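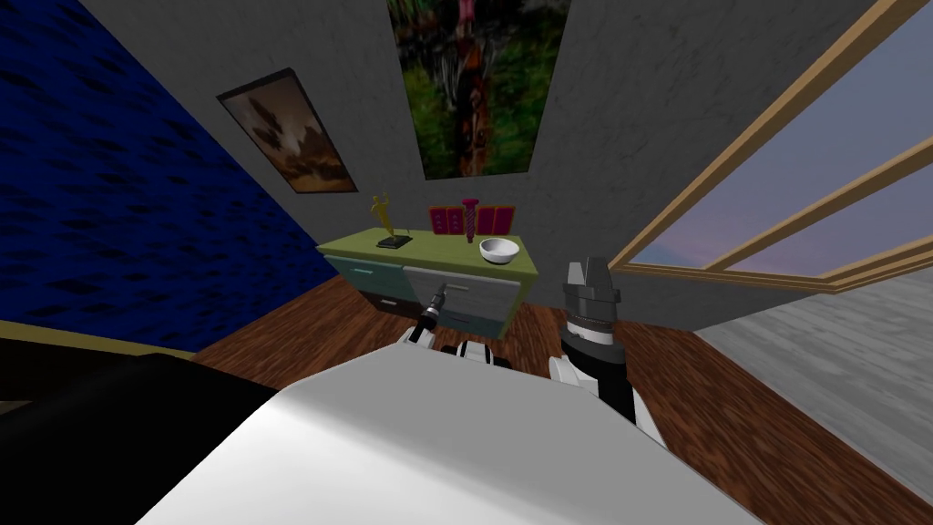
Notes on the visit to Cisell

Last updated: 11/1/19

These notes are for everyone on the module, including those who missed the visit in October. They cover the simulator demonstration only. The second half of the afternoon, in the workshop, will be dealt with in the next handout.

The demonstration was given by Nazar Antoniuk and Mal-soon Yoo. It was all done in simulation, on the big screen in their meeting room. The robot has two arms on a white body and is driven by a person at a desk, using a pair of hand controllers. The test room is a bedroom-sized space with a low dresser against one wall, and the dresser carries a few small objects: a gold trophy figure, a white bowl, a tall pink screw shape and so on. Cisell call this room Flurov. They have 76 rooms in all, and the furniture can be swapped between them.

What the operator does

Each session is called a run. The operator is given a short written instruction, such as "move the bowl to the other end of the dresser", and has two minutes. A run is kept whether or not the object ends up in the right place, but the failed ones are marked as failed and stored apart. Min-kyu Bang asked if failed runs are ever used for training. Nazar said they use them for checking, and for teaching new operators.

The arms are controlled separately. Most beginners move one arm and forget the other, which then drifts into the furniture. Mal-soon's advice was to park the idle arm before starting – low and in front of the body is usual – and to bring the working gripper up at the side of the dresser before going in over the top.

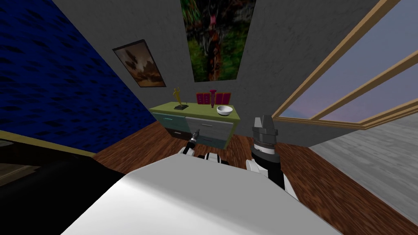

She also told us that reaching over tall objects causes more failures than anything else in this room. The physics engine will let a gripper knock an object over from a very light touch, and standing it up again costs most of the time left in the run. New operators therefore start with the bowl and only later go on to the trophy.

Camera views

The operator can switch between a view from above the body and a view from behind either gripper. The first is good for planning a reach and poor for judging the last few centimetres. The gripper view is the other way round. It shows the fingers well, but turn the wrist a little and the dresser slides out to one side and you are looking mostly at wall. Da-eun Ra had a go and lost the dresser twice in one run.

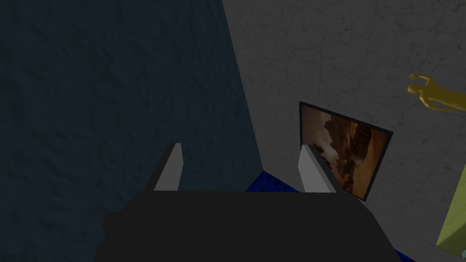 Fig. 3. Gripper view with the fingers open. The framed landscape is behind the right finger.

Numbers given on the day

An operator completes about 1000 runs before moving to the real arm. The target for the Flurov room alone is 2000 runs, shared between the team.

For the seminar

Read the Nyarko chapter on teleoperation first. Then write half a page on which of the two views you would use for putting an object into a bowl, and at what point you would change over. Hyun-seo Ryu has the sign-up sheet for anyone who wants to go back and try the controllers.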